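# Project Garba: Clearing Soft Items into an Open Basket

The Garba project studies how a single robot arm can collect soft, flat objects from an open floor and place them in a container without help from an operator. The work is carried out at the Jikbridge laboratory and uses the Puranance control software, which was written here for earlier studies of grasping. This page gives a short account of the method and the main results, followed by a view of the work in the laboratory.

Soft items remain a difficult class of object for a robot. A rigid block may be picked up from almost any side once its position is known. An elastic band has no fixed outline. It may lie flat, fold over itself or cross another band, and it changes shape again as soon as it is touched. Earlier studies at Jikbridge treated finding the object and gripping it as separate stages. Garba treats them as one, and allows the arm to correct its path until the gripper closes.

## Method

Training data were gathered between May and the end of the autumn term. An operator guided the arm through each task by hand controller, and the movement of the arm was recorded together with the views from the cameras. The full collection holds 3,073 recorded attempts. Of these, 1,162 involve elastic bands, and the remainder are divided between cloths, soft toys and short lengths of rope.

Attempts in which the operator dropped an item and recovered it were kept in the collection. A model trained without them tended to carry on to the basket with an empty gripper. With them included, it returned to the floor and tried again in most cases.

Each attempt begins with items placed by hand according to a printed layout. There are 14 layouts, ranging from single bands set well apart to groups in which the bands overlap. The basket stays in one position during an attempt but is moved between layouts, so that the model does not come to rely on a fixed drop point.

## Results

The trained model was tested on 684 attempts that formed no part of the training data. Performance was strongest where bands lay apart and flat. Overlapping bands were the most common cause of failure: the gripper often took hold of two at once and released one of them on the way up. Bands lying close against the foot of the basket were the second most common cause, as the arm slowed sharply near the side wall and at times stopped short.

The release stage proved more reliable than expected. Earlier trials with the Skiltent gripper had suggested that bands would cling to the fingers. A brief opening and closing movement above the rim was added to the control program, and the number of clinging items fell.

Speed was not a main aim of the study. The arm is nevertheless able to cross the workspace quickly between items, and its upper speed limit was left unchanged throughout testing.

## Gallery
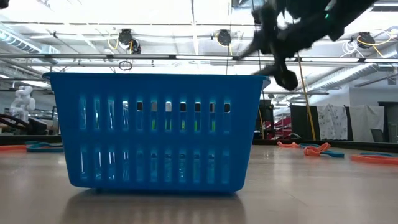

**Robot Manipulation Group, Jikbridge Laboratory**

The arm in rapid movement, with the gripper just above the upper right corner of the blue basket. Orange and teal elastic bands lie on the floor to either side. Placing items over a raised rim requires a higher path than placing them on a flat tray, and this part of the movement was recorded at a range of heights.

Where an orange band crosses a teal one, as to the right of the basket, the model must choose which to lift first. The present version makes no use of colour in that decision and selects the item with the clearest free edge.

The black round units fixed at ceiling level are motion-capture cameras.

## Further information

A technical report on the elastic band attempts is in preparation. The printed layouts and a summary of the test results may be requested from the group's office. Requests for the full recordings are considered individually, as the files are large and must be transferred by arrangement.

Page last revised: Dec 5, 2024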